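Falville Community Pantry - progress report to the Macaraeg Fund
Jun 9, 2019

We have now spent $2877 of the grant, most of it on shelving and a second-hand fridge that hums in a key the choir next door has complained about. Sixty households were registered when we last wrote to you. We are now at 60 still, although they are different households, so please don't read that as idleness.

The Bitthorpe run has started. Alfredo Ambrosio drives it in his own car and has claimed fuel once, under protest. He drops off at 19 addresses and is given a cup of tea at most of them, and the timetable has been adjusted to suit.
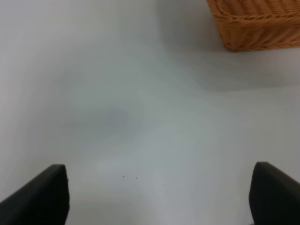
Bread remains the sore point. Huvska Bakery promised us its day-old loaves and has kept its word, mainly in the form of olive focaccia. We have 56 people on the list who asked for plain sliced white. Talks continue.

Still to do before October: the back step, the colour-coded labels, and a lock that opens from both sides. We'd like to move $300 from signage to the freezer, if you're agreeable. The sign we have is spelled correctly and will do.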